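05/06/2021

I promised Kha Đàm I'd write up the planner changes before I forgot them, so pour yourself something, because I do go on. Our old grasp planner at Merkside (we call it Sevum, long story) would happily sample 3,000 candidate grasps and then spend forever throwing most of them out. Bình Thái suggested we check the gripper's approach path first and score the cloth second, and oh my, what a difference! We're down to 900 candidates, and I can finally drink my coffee while it's still hot.

The 2 wrist cameras still don't agree on where the table is, so I'm redoing that calibration next.

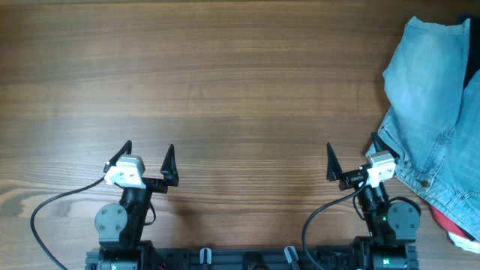
Cloth segmentation is the piece I've been fussing over this week. My first version leaned on color, which was fine until I tried it on wood with a shiny patch across the middle and those dark bands running through the grain. Faded blue jeans stand out nicely against that, but the planner also has to respect how close the right gripper's outer finger already is to the denim, so I added a small clearance term to the start pose. It's ugly code and I'm a bit fond of it. I'll push the branch once Kha has had a look.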